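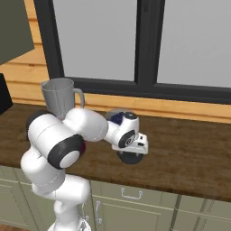 Why I ended up writing rules for a simulated kitchen

When I signed up for this project I figured I'd be programming an arm to do fun stuff on a kitchen counter. I did some of that! But most of my semester went into rules, and I ended up liking that part more than I expected (my roommate will confirm I talk about speed limits at dinner now).

The question I started with was pretty simple. If a robot arm works in a kitchen where people also cook, what should it never do, and how would you check that in simulation before anyone builds the real thing? My advisor, Heather Lamont, told me to read the safety standards first and touch the code second. I did it the other way around and lost most of a week, so please listen to your advisor.

What I read

The big ones are ISO 10218, for industrial robots, and ISO/TS 15066, for robots that share space with people. There's also ISO 13482 for personal care robots, and that one gets closer to a home. None of them is written with my exact setup in mind, a fixed arm reaching over a kitchen counter. So I borrowed ideas from each and wrote my own short rulebook. It is a student rulebook, and passing it doesn't mean an arm complies with anything.

The rules I settled on

Rule one: the gripper slows down near any surface. Coming down toward the wood, the arm switches to a slow mode once the lowest part of the gripper is within 100 millimeters of the countertop. My first version measured from the wrist, which was silly — the wrist isn't the part that hits the counter first.

Rule two: every link counts, all the way down the arm. I had been checking collisions for the hand only. Then I looked at how close the shoulder gets to the pitcher at the back left when the arm stretches forward, and I went and added the whole chain. The elbow worries me the most because it swings wide while the hand is barely moving.

Rule three: the arm can't park over the counter. If a task ends or fails, it has to fold back to a rest pose. A person wiping the counter shouldn't have to duck under a wrist.

Rule four: log every stop, along with which rule caused it. I added this one in May and wish I'd had it from the start.

How I tested it

I built the checker as a small add-on called Stilero. It watches the joint positions and distances during a run and calls a stop if a rule gets broken. The motion planner is Arer, which our lab already had, and I didn't change anything inside it. Then I ran 1271 short reaching tasks with different start poses and targets on the counter.

The checker called a stop in 116 of them. Going through the log was slow but kind of great, like reading a diary of bad decisions! Nearly 100 of those stops came from rule two, mostly the elbow or forearm getting too close to something standing at the back of the counter. Rule one caught most of the others. Rule three only fired 2 times, and both were my own fault (I'd typed the rest pose in wrong).

What I'd tell the next student

Write each rule as one sentence before you code it. If you can't say it to a friend, you can't test it either.

Keep the numbers in one file. Mine were scattered over four scripts and I changed a distance in three of them. Guess how that went.

Don't treat a clean simulation as a safety case. My counter never moves, my cabinets stay shut, and there's no person in any of my tasks. Adding a moving human model is the obvious next step, and I ran out of time for it. I'd also like to try drawers left open, because the space in front of the cabinets is where somebody would be standing.

The rulebook and the logs are in the shared lab folder under Stilero. If you change a rule, please put the reason next to it so I can be nosy about it later.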